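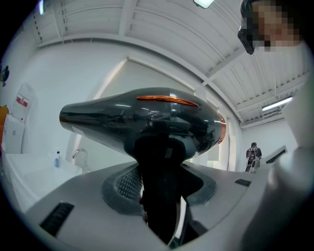 Hand wraps and boxing gloves get ruined at home far more often than they do in the gym, and most of the advice about saving them is repeated by people who have never had to smell the result. I have been cleaning and fixing gear for a small boxing club for long enough to distrust nearly all of it. Take drying. The usual tip is to stuff the glove with newspaper, which soaks up a little sweat, leaves ink on the lining and then sits there wet if you forget it. Moving air does more. A hair dryer with a narrow, flattened tip on the nozzle, like the black and copper one at the top of the page, will push air down past the palm and into the fingers, where a desk fan can't reach. Use the cool setting. Hot air dries out leather and softens the glue around the thumb, and I have restitched enough thumbs.

Freezing your gloves

No. The freezer makes the smell go quiet for a few hours. The bacteria wake up as soon as the glove does, and you have given up a shelf for it. I tried it in January with two old pairs, one in the freezer overnight and one left open on a windowsill. By the second training session I could not tell them apart with my eyes closed, and I didn't enjoy the test.

Vinegar

It works, up to a point. Mix one part white vinegar with 4 parts water, dampen a cloth, wring it hard and wipe the inside. The cloth should leave the lining barely moist. People who pour the mix straight in end up with soaked foam, and soaked foam takes days to dry and never feels the same on the knuckles again. Skip it altogether if the lining is already cracked.

Deodorizer bags

I have been handed Viton cedar bags and a pair of Draleo charcoal inserts, and I used each of them for a season. The cedar smells like cedar. The charcoal smells like nothing, which I count in its favor. Neither one dried a wet glove. If you like them, put them in after the gloves are dry. A sock filled with baking soda and knotted at the top did the same job for me, though you do need a sock without holes.

Washing wraps

Wraps can go in the machine, but put them in a mesh bag or they will tie themselves to everything else in the load. Close the hook tabs first. I wash mine at 65 degrees Fahrenheit, plain cold tap water, because the elastic in the stretchy kind goes slack in hot washes. Hang them over a door to dry. Fabric softener leaves a film that makes them slip, whatever the bottle says.

Rolling them damp "to keep the shape" is another tip I keep hearing. They keep the shape and grow mildew in the middle.

Scuffed leather

Revathi Alva, who taught me to sew gloves, used plain leather conditioner on a rag and nothing else. I have seen olive oil suggested, and shoe polish, and once hand lotion. Olive oil goes rancid. Shoe polish comes off on your sparring partner's forehead. A dab of conditioner the size of a pea covers one glove. Let it sit overnight and buff it with a dry cloth before anyone gets hit with it.

Small tears

Duct tape is fine on a heavy bag and a bad idea on gloves, where the edge lifts and scratches. For a split seam under 2 inches, use waxed thread and a curved needle, and go back through the old holes. Tendov sells a repair kit with a needle I bent on the first try. The upholstery needle from Bagheri, the fabric shop near me, has lasted through a lot of gloves - and it was cheaper.

If the foam is coming out, stop sewing. Those are bag gloves now, or trash.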